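Progress report on the community room, Nuramdale
Prepared for the Tiwari Fund by Poonam Prajapati, project coordinator
23 September 2020

Work since the last report

In June we wrote to you that the room in Nuramdale was rented and painted, but that we had almost no furniture which could be moved easily. I am pleased to report that this part of the work has gone forward well. The folding tables ordered from the supplier in Willville have been delivered, and the room can now be used for the sewing course in the morning and for the homework club in the afternoon.

The change between the two activities was the weak point of our first plan. The old desks came from a school in Surkmont and they were very heavy. To turn one of them we needed to empty the drawers first, and the course lost a good part of its time. For this reason we asked for your permission to spend the furniture money on folding tables with a metal frame, and you kindly agreed. Now a table is held at both sides, lifted and put in its new place, and the drawers are no more a problem.

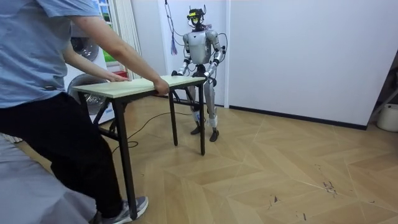

Handling one of the folding tables, with a wood-grain top and black metal frame.

Jitendra Dwivedi has written a short instruction for moving the tables and it hangs inside the cupboard door. It asks that the table is taken by the edge of the top and never by the cross-braces, that it is lifted and not pulled over the floor, and that the legs are checked before anything is placed on it. We have read it together with the course teachers. They asked for one correction, which was to write the words larger, and this has been done.

Costs

The furniture line of the budget is spent except for 91 pounds. The delivery from Willville was charged separately at 248 pounds, more than we had expected when we made the application. We did not know that the supplier counts Nuramdale as outside of his normal area. We covered the difference from the line for small repairs, as the agreement allows us, and the invoice is in the annex. I would like to ask if the remaining 91 pounds can be used for felt pads and for a second broom.

The arrangement of the room

In the first plan all the tables stood in the middle, and people had to go round them to reach the cupboards. The sewing teacher then proposed that the long tables should go along the walls, so that the floor is free for the cutting of patterns and for chairs.

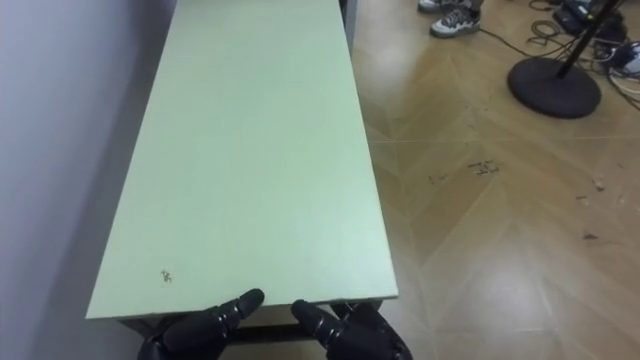

The wall arrangement has been accepted by both groups and we will keep it until the end of the funding period. It gives the sewing group a long surface where the cloth can lie straight, and the children can sit in one row with their books. The narrow table with the pale green top stands directly against the white wall, and the wood-effect floor beside it stays open. There is a small dark mark near one front corner of this top, which we will try to clean with a mild product before we think about a cover. The floor also needs more attention than we had planned, as there are small bits lying on it, and we have agreed that each group sweeps before it gives the room to the next one. This rule is still new and not everybody remembers it.

Difficulties

We have two open points. The first is storage, for the folded tables must have a fixed place and the cupboard is too shallow for them. Jitendra has measured the corridor and will ask the landlord if we may fix a rail there. The second is the timetable. The sewing course would like to stay longer before the holidays, and the homework club cannot begin later. I will meet both groups and try to find a solution which does not cost additional rent.

Next steps

Until the next report we intend to settle the storage, to repeat the instruction for new teachers, and to collect the opinions of the participants on a short form. The form is ready in draft, and I can send it to you if you wish to add a question. I would be thankful for your answer about the remaining furniture money before we place the last order.

Annex: invoice for tables, invoice for delivery, plan of the room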